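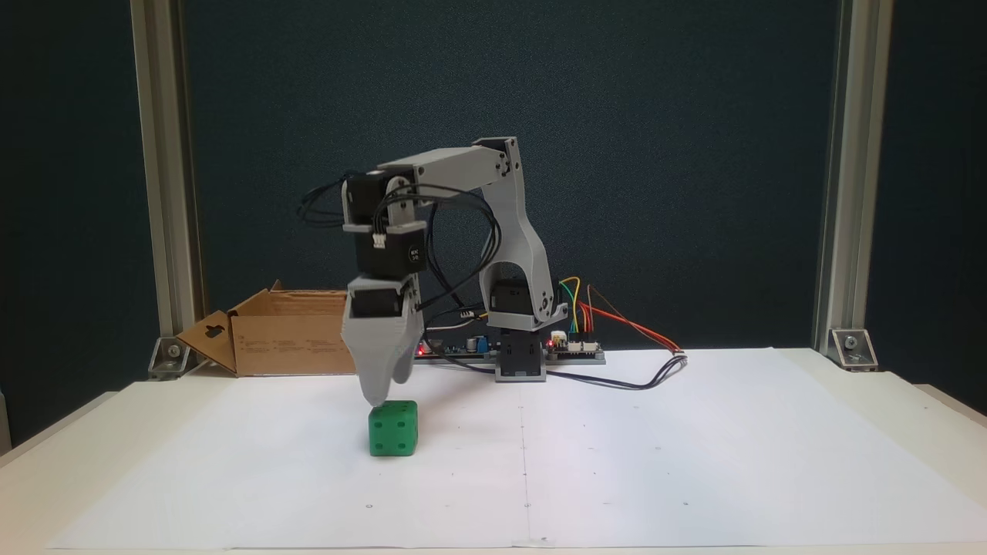

I've been at Jitstead for long enough that people assume I have strong opinions about robots, and until last winter I really didn't. We're a small fulfillment shop. We pack board games and hobby kits for other companies, which means little bags of little things, all day: pawns, tokens, cubes, and dice. So many dice! When the talk started about putting arms on the kitting benches, I pictured the big orange kind behind a fence. What we got for the trial was a desktop thing with gray 3D-printed links and black servos, its cables looping over the top and its circuit board sitting out on the table behind it with jumper wires in four colors. It reaches down for a green die with two skinny fingers and my first thought was, well, that's what I do.

And it is what I do, or a chunk of it. A regular kit from Ulaten (our biggest customer, they make the family games) has dice, a bag of pawns, a card deck and a folded rule sheet. I can do 60 of those an hour if the bins are full and the radio is decent. The arm is nowhere near that. On its best afternoon so far it got through 159 picks in a whole shift, and that's single picks, one die at a time into a tray. I know because there's a sheet taped to the bench where we write it down, and yes, a couple of us were checking it a little too eagerly in the beginning.

I was worried, I'll say that. Our bench had a very quiet lunch the day it was announced. Management said what they always say, that no one was losing hours over it, and so far that's held up. But "so far" is a funny thing to plan your rent around. I asked at the meeting if we could have it in writing for a year and they came back with six months. Okay. I have it in a folder at home.

What has changed is stranger and smaller than I expected. For one thing, I've gotten picky about where things sit. I used to dump a bag of dice in the bin and scoop. Now on trial days I set them out one by one with space around them, pips every which way, and I've caught myself doing it on normal days too. My hands have slowed down a bit, and I don't love that.

The other thing is that I get asked stuff. The setup work is being done by a two-person outfit called Assefa, and they come around in the morning with coffee and want to know how I grab a die that's up against the wall of a tray (you roll it out with your fingertip first, then pinch). I had never once put that into words. It took me three tries and in the end I just showed them. They wrote it all down! After years of doing this job I've had more questions about it since December than in all the time before.

I did bring up the pay part. If I'm going to spend two hours of a shift teaching and resetting, my kit count tanks, and our bonus starts at 500 kits a day for the bench. They fixed it after some back and forth, so trial hours now count at our average. If your shop is about to start something like this, ask that question early. We lost two weeks of bonus before anyone noticed, and I'm still waiting on the back pay for one of them.

My sister works at Andidix, on the returns side, and over there the sorting machine just showed up over a long weekend with a laminated card of instructions. I'd take our way over that. She says she misses the people who got moved to the other building more than she minds the machine.

Next month we switch to pawns, which are smaller and fall over if you look at them wrong. There are 1049 in the practice crate according to the label, and guess who's been asked to sort them by color before the trial starts. I've asked for a chair with a back this time.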